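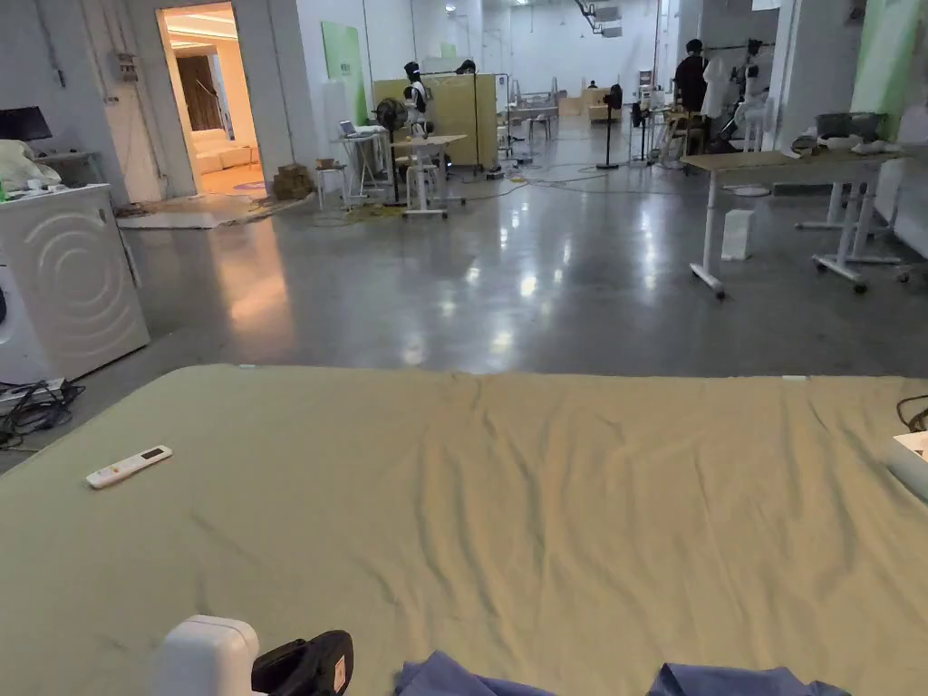
Slide 1. Air-conditioner remote on a fitted sheet.

Bedroom cooling and night load, Kirasbridge. Speaker notes, M. Hollenstein.

Open with the sample: 600 households, one metered summer. Skip the funding history, it is in the handout.

Slide 2. Setpoint matters more than unit age. Give the definition of setpoint before the chart — last time in Ilden people read it as room temperature.

Slide 3. Night load curve. Peak is 2,833 kW, overnight floor 1,967 kW. Point to the slow decline after midnight. Sleep timers account for part of it; Holzer's regression has the split.

Slide 4. Humidity. Rooms with the door shut hold moisture longer, so the compressor cycles more often at the same setpoint. Pause for questions.

Slide 5. Tariff options, 3 in total. Read only the labels. If asked about Imhof, the data there is not cleaned yet.

Backup slides: meter error, missing readings.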